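Home Threads Archive About Search

Last updated: November

1/ Every fall the same advice comes back around, and this year it has reached my own mother's group chat: wash everything cold, use less soap, your clothes will last for years. I have questions. Mostly I'd like to see who measured "years".

2/ To be clear, I wash cold. I've washed cold for ages. It saves some money on the gas bill and my black T-shirts are still more or less black. My problem is with the promises stacked on top of it.

3/ Take the detergent sheets. Pudance sells a box of 80 for $42 and says one sheet does a full load. Then you read the side of the box and "full load" turns out to mean a drum that's half full. For a packed drum they want two. So the box is 40 loads, and the price per wash just doubled.

4/ My local store brand liquid does the same job on the same shirts for a good deal less. It comes in an ugly jug. I suspect the jug is most of what people are paying to get away from.

5/ Then there's "enzyme powered". Regular detergent has had enzymes in it for decades. Putting it on the front of the box in green letters is like selling me a car and bragging about the wheels.

6/ Microfiber cloths are where I really lose patience. The tag on mine says no fabric softener, no dryer sheets, no bleach, no high heat, wash separately from cotton. Fine. But who is running a separate load for a few rags? I live in an apartment in Tustdale with one washer for the whole floor.

7/ So I ran mine in with the towels for a few months. They picked up lint, yes. They still wiped the counter. I can't say they wiped it worse, and I was looking for it.

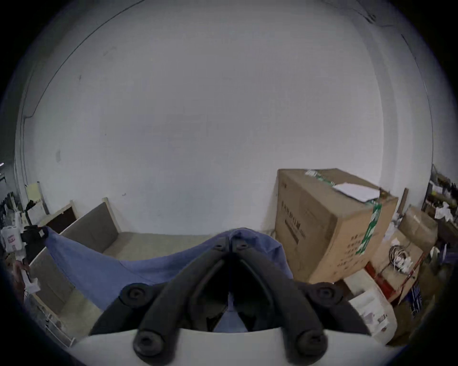 8/ The softener rule I do believe, grudgingly. Softener leaves a coating, that's the whole point of softener, and a coated rag smears. You can find this out yourself with a bathroom mirror and one bad cloth.

9/ And while we're on softener: it does towels no favors either. The fluffy feeling is real, but so is the towel that pushes water around your back. I quit using it and the towels got a bit scratchy and a lot more useful.

10/ Vinegar in the rinse. Somebody will bring up vinegar, so let's do it now. I tried it for a whole winter. My towels smelled like towels. Before the vinegar they also smelled like towels. Meanwhile a repair guy's blog I trust says it's hard on the rubber seals, and seals cost more than softener.

11/ A couple of people have sent me the Ryu spin dryer, the countertop thing that "cuts drying time in half". $119. Half of what? Half of a wet sweater hung over a chair in a cold room, I'd guess. The ad doesn't say, and I've looked at the ad more times than I'd like.

12/ My washer has a second spin setting. It's a button. It's been there the whole time. An extra spin and my jeans are dry by the next morning on the rack, and I didn't have to find counter space for a bucket with a motor in it.

13/ The laundromat over in Plullthorpe put up a sign saying 14 minutes on the quick cycle gets clothes "just as clean". Just as clean as what, again. For a shirt you wore to sit at a desk, sure. For anything that's been near a bike chain or a toddler – no.

14/ I did try the quick cycle on kitchen rags and the grease stayed right where it was. That's one person with one sack of rags, so weigh it however you want. It's still one more test than the sign offered.

15/ What I haven't made up my mind on is line drying versus the dryer for wear. The lint trap is full of something, and that something used to be my clothes. That argument I find pretty convincing. But sun fades things too, and nobody selling clotheslines mentions it.

16/ If you have a real comparison, with the same garment and the same number of washes and pictures of both, send it over. I will read it. Please don't send me the one with the white socks, I've seen it, and they're different socks.

17/ Adding this because it came up in replies: no, I'm not against the sheets if you travel or can't lift a jug. That's a good reason to buy them. I just want the box to say what size load it means, on the front, in letters as big as the 80.

18/ Also in replies: someone says the Pudance sheets leave bits in cold water. Mine didn't, though I only got through part of a box before I gave the rest away. Anyone else? Cold wash only, please, and tell me if the drum was packed.

Contact | © All posts by the author | Back to top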